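A thousand miles in the old estate, and I still want to take the long way home

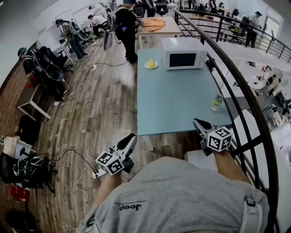
Posted in Diary | May 2018 | by the keeper of the Prumcombe motoring diary

The trip counter rolled over to 1,000 this evening, just past the turning for Mutcombe, and I cheered out loud on my own in the car. So before I have my tea I want to get this written down while the seat is still warm, so to speak.

For anyone who has not been keeping up (and I have been bad at keeping up myself, the last entry was all about the roof bars), I swapped the little hatchback for a big old diesel estate. Five-speed manual, beige cloth, a boot you could hold a dance in. I zeroed the counter on the drive home and swore I wouldn't touch it until I had done a proper thousand.

First thing to say is that I love it. I thought I would put up with it, for the space, and miss the hatchback every time I saw a gap in the traffic. I don't miss it at all! The estate has a sort of long, easy stride. You pull out of Prumcombe in third, let it climb the hill on hardly any throttle, drop it into fifth by the water tower and then it just goes, and goes, and the needle sits there and the whole car settles down on its springs.

Today's drive was the good one. Out over the tops to Prukville and back by the lower road, with the windows down for most of it. There is a stretch after the second cattle grid where the road has been freshly done, lovely and black, and the tyre noise simply drops away. I had forgotten how much of the racket in an old car is really the road. Then the new surface stops at the county sign and it all comes roaring back, and something in the dashboard starts up its little buzz again. I have pressed every bit of that dashboard. It stops when I press the clock, and also when I press the vent next to the clock, and it starts again when I take my hand away. A folded bit of card is in there for now.

Now the boring figures, which I enjoy more than I should. On the first tank I got 394 miles before the light came on, and that was with a lot of town work and one dreadful morning behind roadworks. I think there is more in it. The second tank has been nearly all open road and the gauge has hardly moved, so I am hopeful, but I shan't write a number until I've filled it to the brim and done the sum. The oil hasn't dropped on the stick that I can see. The temperature needle comes up to the middle and stays there like it's painted on.

The tyres are another matter. It came on two different makes, front and back, and the back pair were very hard and very old. On a damp roundabout you could feel the tail thinking about it. I had been looking at new ones and wincing, then I found a part-worn pair of Trujillo tourers, hardly used, on a set of wheels that happen to fit. Paid 200 for the lot, wheels included, and I am so pleased with them. They are quiet, they don't follow the ruts, and the steering feels lighter too, though I put some air in the fronts on the same day and that may be the whole of it. I ought to do one job at a time if I want to know what did what. I never do.

Brakes: fine, a bit of a long pedal first thing. Handbrake: 9 clicks, which is too many. I counted them on the slope outside the chip shop with the car creeping very gently backwards. It wants adjusting, and on this one you do it from inside, under the little tray between the seats, so I have no excuse. There's a nut under there and a good deal of somebody's old biscuit.

What else. The radio only gets one station once you are past Mutcombe, and it is all brass bands in the evening, and do you know, it suits the car. The heater is magnificent. The passenger window goes down happily and comes up when it feels like it, so I've been helping it with the flat of my hand. Grease in the runners, I think, before I go spending money on a motor. I had the door card off the hatchback once and ended up with three clips over and a rattle for life, so I'm in no hurry to do it again.

I did stop at the lay-by above Prukville on the way back and just walked round it for a bit. It isn't a handsome car from the front. From the back three-quarter, though, with the light going along that long roof and the mud all up the sills, I think it looks terrific, and I don't care who hears me say so. Another one went by while I was standing there, same shape, dark green, and flashed its lights! I waved like a fool. In the hatchback I never got so much as a nod.

Jobs for the rest of May, then, so that I can be cross with myself when I read this back:

Handbrake nut.
Grease for the window runners.
Find the buzz (properly, no card).
Wiper blades, both, the driver's side is smearing right where I look.
Touch up the stone chips on the bonnet before they go brown.
Spare wheel: get it out, see if it has any air in it, wipe out the well.

The counter is back at nought as of this evening. I did it on the drive with the engine off and felt quite solemn about it. Next long run is Mutcombe and over the moor road if it's dry, and I want to try it with the boot loaded up to see how the back end sits. Tea now.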